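Chambi House Residents' Association
Minutes, June meeting, ground floor lounge, 7pm

Present: Leokadia Tokarz (chair), Yhon Usuga (notes), Socorro Inga, Teófilo Cuadros, Kwabena Nyarko, plus a few from the second floor who came in after item 1 and didn't sign the sheet. Please sign the sheet.

Apologies: none received.

1. Last minutes
Agreed. One correction, the bike store code was changed in spring, not winter. Leokadia to amend.

2. Bin store
Still overflowing by the weekend. Managing agent (Rivov) say collection is fortnightly under the contract and a weekly one costs extra. Food waste going in with the cardboard again. Teófilo has asked for bigger labels, been told they are "on order". Asked what that means, no answer yet. Lid on the end bin broken, reported twice.
Action: Teófilo to chase Rivov in writing, copy to Leokadia.

3. Hot water and heating
Long item. Hot water off again on the top two floors, two mornings in May, both before 8. Engineer came from Trostard, reset the pump and left. No report given to residents. Socorro said the pressure drops when the ground floor flats are all running at once, thinks the pump is undersized. Others not sure. Trostard quoted 457 pounds for a full survey, Rivov want this out of the service charge. General feeling was that it should be covered by the maintanence contract we already pay for. Vote on refusing to pay until we see the contract: carried, 6 for, none against.
Action: Leokadia to request the contract. Yhon to keep a log of outages, email him date and flat number.

4. Storage in flats and the basement cages
Basement cages closed since the damp. Residents with one room have everything out in it and it is getting people down.

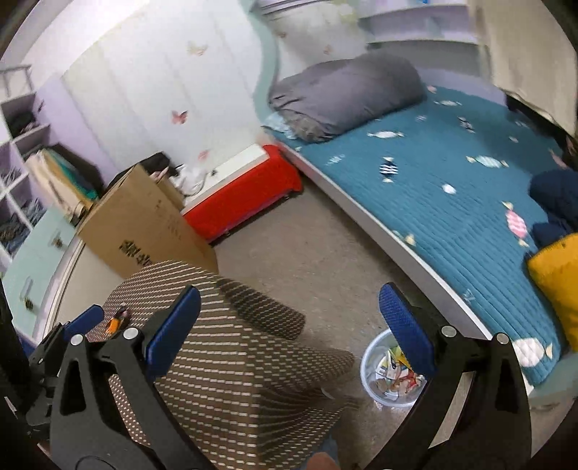 Teófilo Cuadros said that he had paid for a cage all year and used it for half of it, and wanted to know if anyone had been given money back. Nobody had. Leokadia thought a refund was due from the date of closure and it should be done for everyone in one go, not flat by flat. Kwabena asked whether the damp had been treated at all or only painted over. Not known. Dehumidifier is down there but unplugged last time anyone looked.

Some talk of a shelf swap, people bringing down furniture they don't want. Agreed in principle, lounge, a morning in July. Nothing upholstered without a fire label.
Action: Kwabena to write to Rivov re cage refunds. Socorro to put up a notice for the swap.

5. Parcels
Parcels left in the lobby, three gone missing since last meeting. Locker company (Pultach) would fit a bank of 16 lockers, no rental for the first year, they want a socket and a wall. Questions raised about what happens after first year and who gets the fee. Small stuff is the real trouble, it goes through the wrong letterbox or sits on the radiator shelf till somebody bins it.
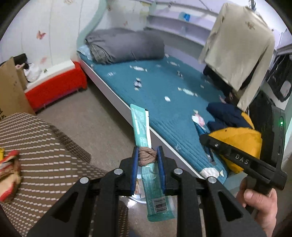 Yhon pointed out that the lockers don't help with letterbox post at all and what we need is the flat numbers redone, half have worn off. Agreed to do numbers first. Cost of numbers roughly 200 pounds if we fit them ourselves, Socorro has a drill. Lockers deferred till we have the year two price on paper.
Action: Yhon to get a price for number plates. Leokadia to reply to Pultach.

6. Summer social
Courtyard, late July, afternoon. Bring a dish, label it if it has nuts. Gazebo from last year is missing a leg, Teófilo may have a spare. Noise off by 9. Need tables, cups, a decent extension lead. Anyone who can lend a folding table tell Socorro.

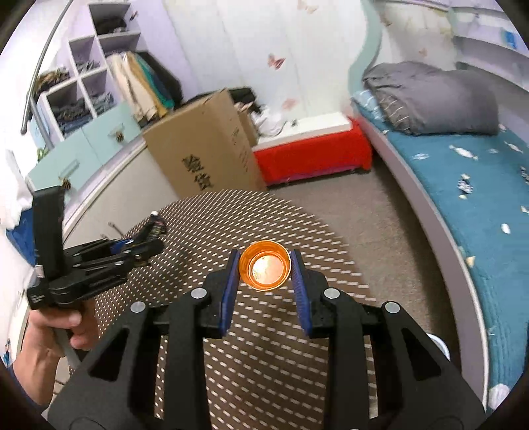 Orange plastic cup on a round table.

Kwabena will do the music but is not taking requests this time. Children's races if dry. Cash float to come out of the tea money.

7. AOB
- Side gate sticking, needs planing. Kwabena to look.
- Please don't prop the fire door with the extingusher.
- Request for quieter laundry hours, 8 till 10. Held over, no time.

Closed 8.50pm. Next meeting September, same room, time to be confirmed.

12 comments | 4 shares

Recent items
Minutes, March meeting
Bike store: new code, how to get it
Courtyard planting, who is doing what
Basement damp: letter from Rivov

Last updated: June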